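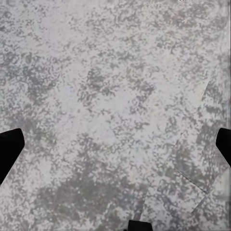 The Clullura 32 Party Coach

Seats: 32 passengers plus driver
Layout: wraparound lounge seating with an open middle
Fleet number: 361
Home garage: Billamis
Minimum booking: 2 hours
Page updated: 3 March 2021

We love this bus. We have had smaller ones and we have had one that was far too long for half the hotel driveways in town, and the Clullura is the one our drivers ask for when the schedule goes up. It feels like a real room on wheels, it rides smoothly, and thirty-two people can sit down in it at the same time without anybody perched on a cooler!

What it's good at

Groups that want to stay together. Weddings are the big one (getting the whole wedding party from the church to the lake and then on to dinner), but we also do birthdays, brewery days, reunion weekends, ball games, and a surprising number of retirement parties. The seats run along both sides and curve around at the back, so everyone faces in and the talking never really stops. If your group mostly wants to nap on the way home from the airport, have a look at our forward-facing shuttle, the Clernura, where the seats recline and the lights go right down.

Inside

The lounge seats are wide and firm, with lap belts at every spot. There are cup holders within reach of each seat, four built-in ice wells (two per side), and a counter behind the driver's partition that is just the right depth for a sheet cake. We know this because so many cakes have ridden there. The counter has a raised lip and a rubber mat, and we're happy to bring a second mat if your baker has built something tall.

The ceiling lights can be set to one color or left to drift slowly from one to the next, and the passenger control is on the left wall by the door. Warm white is lovely for weddings. The purple is a lot of fun after dark, but it does strange things to photos, so switch it off for your group pictures.

Heating and cooling are split front and back. The back loop blows hard! If someone in your group runs cold, put them in the first four seats on the right.

Sound

You can connect a phone by Bluetooth or by the cable in the little drawer under the counter. The cable is the better choice for long trips because the music won't drop out when a call comes in. There are eight speakers and a subwoofer under the rear bench, so the people at the back feel the bass and the people up front can still hear each other talk. A wireless microphone comes with every booking. Please bring your own playlist, already downloaded if you can, as the signal fades for a good stretch on the lake road.

Getting on and off

Three steps up at the front door, with a grab rail on each side and a light on every step. The door is wide enough for a full wedding dress with one person helping (go in backward and sit before you turn, it works beautifully). The Clullura doesn't have a lift. If anyone in your party uses a wheelchair, tell us when you book and we'll send the Clernura instead, or run both together so the group arrives at the same time.

Luggage

There is one bay underneath, on the curb side. It holds 14 medium suitcases, or fewer if there are golf bags in the mix. Folding chairs and a pop-up tent fit nicely. Coolers can ride inside as long as they're strapped to the rings by the rear bench.

Where it can and can't go

The coach is 35 feet long and needs 11 feet 6 inches of clear height. Most restaurants, hotels, and event barns are fine. Parking garages are out, and so are a few of the older streets near the river where the branches hang low. Send us your addresses early, and we'll drive anything we haven't visited before and suggest a pickup corner that works.

A favorite evening on this bus

If you'd like a ready-made plan, try our Supper Loop. Pickup anywhere in Billamis, a slow drive along the water while the light is good, then dinner at Từ, which has a long gravel lot with room for us to turn around. They take big tables if you call ahead (please do, and ask for the back room). After that it's the overlook, then home by way of the old mill road. Four hours is comfortable. Three can be done if nobody orders dessert, but the coconut one is worth the extra hour!

What comes with it

Driver, fuel, ice in all four wells, bottled water, the microphone, and cleanup of ordinary party mess. Tolls and parking fees are added at cost. Confetti and glitter stay off the bus, please. Ribbons, garlands, and battery candles are all welcome, and there are hooks along both windows for hanging things. You can come by to decorate 30 minutes before pickup at no charge.

Booking

May fills up first, with proms and weddings landing on the same weekends, so get in touch as soon as you have a date. We hold a date for five days without a deposit. To see the coach in person, call the garage at extension 3327 and pick a time. Bring a couple of friends, sit in the back corner, turn the music up, and try out the lights while you're there.

Related vehicles: Clernura Shuttle, Clullura 20, Town Limousine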